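Skitus Boards > Indie & Guitar Stuff > New Releases
Print this thread | E-mail to a friend

New Gilamley record -- is the drummer change a problem or am I just old?

Posted by Zohreh Ansari, 1 February 2026
14 comments | 3 shares

So I finally sat down with the new Gilamley album last night, headphones on, phone in the other room, the whole thing start to finish. And then again. I've been following them since the first EP, when they were still playing the back half of other people's bills, and I really wanted to love this one right away. I kind of do? Side one is great. "Porchlight" might be the best opener they've written. But the drums are bugging me and I can't let it go. The old records had that loose, slightly late feel, like the whole band was leaning back in a chair. Now everything lands right on the click. Is it just me?

reply from stukent_tapes

It's just you :) I think the new drummer is the best thing that's happened to them. Go back and listen to the second album, the title track speeds up so much by the end that it's practically another song. I love that record but come on.

reply from Zohreh Ansari

That speeding up is why I love it!! I used to wait for that last minute in the car every single time.

reply from noonan_d

I'm with Zohreh on this. Caught them in July at the small room at Bălan, before the album was announced, and they did five of the new ones. Way looser than the record. The bass player was laughing through half of it. So I don't think it's the drummer, I think it's how they recorded it. It sounds to me like everything was done one part at a time -- you can hear it in the quiet songs especially, where the guitar kind of floats there by itself waiting for company.

Also the vocals are too loud. There, I said it. 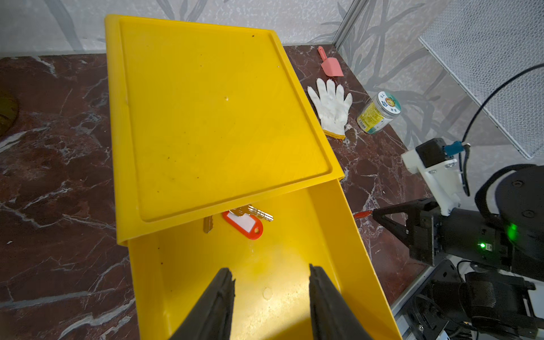 Anyway, the other thing from that show is they played "Eleven Rivers" with a long noisy middle section, had to be twice as long as the album version, and it was the high point of the night for me. On the record it fades out right where it should be taking off. Who fades out a song in the middle of the good part? I played it for my brother and he thought my speaker had quit.

-- Diarmuid

reply from elaine_f

The fade is a choice, Diarmuid, and I think it's a good one. It makes me want to start the song over. I've played it 18 times according to my phone, so it's working on me at least.

I don't hear the one-part-at-a-time thing either. "Salt Table" sounds like people in a room to me. There's a chair creak before the last verse.

reply from noonan_d

You can add a chair creak, Elaine.

reply from elaine_f

You think they faked a chair??

reply from volkan_y

Can we talk about the vinyl for a second. Mine has a pop all the way through track three, side two, and I've cleaned it twice. The first pressing was only 200 copies so I'm not thrilled about sending it back and maybe getting nothing. Has anyone else got one with this problem? Sleeve is beautiful, no complaints there, nice heavy card and the lyrics are printed big enough that I can read them without my glasses.

reply from Noelia Carretero

Volkan, mine's clean, but I had a bad copy of their last one and the label swapped it, no fuss. Write to them before you mail anything. It took a while to hear back but they were very nice about it.

On the actual topic, I'm somewhere in between. I like the drumming on the fast songs and miss the old style on the slow ones. "Porchlight" wouldn't work with the old lineup, it needs that push. But "Winter Coat" sort of marches when it should sway. My husband says it sounds like a car commercial and now I can't unhear it, so thanks to him for that.

reply from stukent_tapes

Car commercial is harsh! It's my favorite on there.

Did anybody pay for a ticket to the spring show yet? 70 bucks with fees. I remember when it was a hat by the door.

reply from Zohreh Ansari

Got mine this morning, and yes I winced. But after what Diarmuid said about the live version of "Eleven Rivers" I wasn't going to sit that one out. Listened to side two again just now too, and okay, Elaine, I heard the creak. I think it's real.

reply from noonan_d

It's a sample. See you down the front.

reply from volkan_y

Wrote to the label. Will post when they answer.

E-mail this page | Print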